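Toy box sessions at Brunik

This gallery follows the collection of examples for Deton, our learning system for picking up and putting down household objects. The target for the first set is 3,000 recorded runs, and by October we had 2,000 of them. All are made by a person driving the arms by hand, with Hefin Price and Babak Arabzadeh sharing most of the driving.

The rig

Two arms on one wooden table, a small black one on the left and a larger white one on the right. Esben Eyvindsson set it up and keeps the log of cable faults — 13 so far, nearly all at the wrist.

What counts as a run

A run starts when the driver takes control and ends when both arms are back at rest. Cyril Hulme goes through the recordings afterwards and labels each one. He has thrown out 286, mostly for long pauses where the driver was deciding what to do next. Slow runs are kept, and so are missed grasps if the driver tries again.

Toys and an open box

Soft toys are harder than blocks because they change shape in the grip. We mix them with firmer things so that Deton sees both. 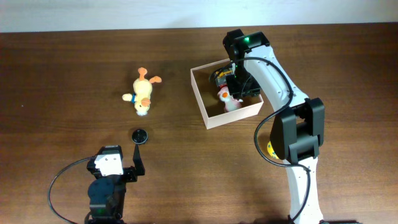 The white arm's gripper reaching down into the box, by the pink and white plush. The duck is on its back on the table.
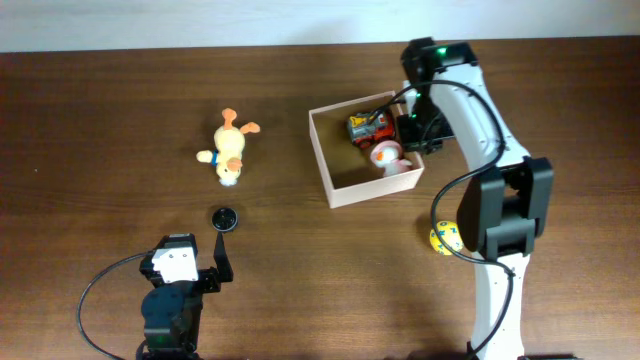 Gripper over the right side of the box, just above the toy truck. The lettered ball is under the elbow. 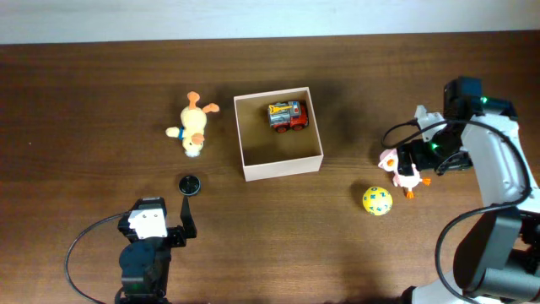
Plush goose held in the right gripper, clear of the table. Only the truck is in the box.

Next set

Hipólito Lagos is writing the task list for the second set, which will use kitchen items and a deeper box. Runs will be shorter, and both arms will have to take part in every one.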